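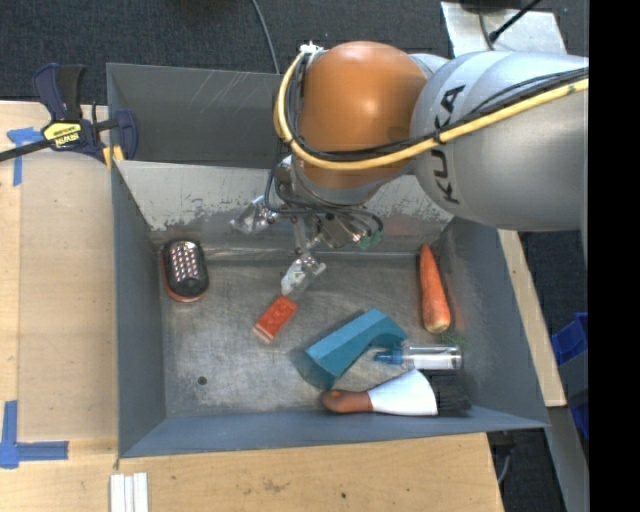

**Drollham Local History Group – May minutes**

I took the notes again, so blame me for the spelling. We got going at 10 and approved the April minutes with one fix (it's Osen Street, and I had typed Olsen all the way through!).

**Town charter booklet.** Mahnaz Zamani has finished going through the first council ledger, and she read us the entry on the ferry landing vote. It passed by 2, after what sounds like a very long evening – the clerk wrote down every interruption. I loved it. We agreed to print the whole entry and drop the page on street names if space gets tight.

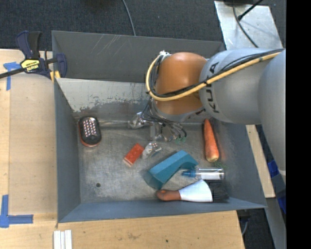

The Dandier print shop quoted us $809 for the booklet, folded and stapled. I moved that we accept, Mahnaz seconded, and it carried with two against, who'd like a second quote from Parsa first. I said I'd call Parsa anyway, just to compare.

**Founders' plaque.** Still no word from the town clerk on moving it. I'll write again.

**Next time:** June, same hour. Please bring back the borrowed map folders – I'm missing the one with the old ward lines.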